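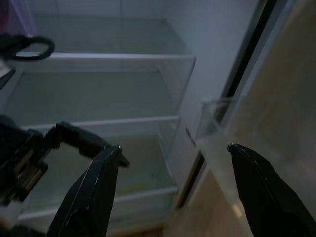 Fridge, shelves cleared. Top one is glass.

Kitchen clear-out at the Lalis flat, November

Quick gallery page, sorry for the state of the captions – typing this between loads. The flat goes back to Bickerstaff at the end of the month and the kitchen was the job everyone kept putting off. Silvan Prantl took the cupboards, I got the fridge. More pictures when Stuart Greenwood sends his, probaly next week.

Notes on the fridge for whoever does the next flat:

White and pale gray inside, so every drip shows once the light is on it. Bring a lamp, the kitchen is gloomy by 4 pm.

Glass shelf – let it come up to room temperature before it goes anywhere near hot water. Learned that one in the last place. Cost us a new shelf.

Warm water and baking soda for the walls. No bleach. Old toothbrush for the door seal, get right down in the fold.

Food all went in the two cool bags. Jars with less than a spoonful left went out, no arguments. The Vorero mustard was Silvans and he has it back.

Door stays propped open overnight with a folded towel, otherwise it smells by morning. Plug out, and tape the plug to the side so it doesnt drag.

Bickerstaff want the inventory sheet with it. Fridge is item 8, write "shelves cleaned" next to it and initial. They kept 100 dollars of the deposit on the Flarnar place over one sticky drawer, so do the drawers too.

Still to come – oven, the cupboard over the sink, hall closet. If anybody has the spare key for the closet text Stuart, he's driving over with the boxes after work.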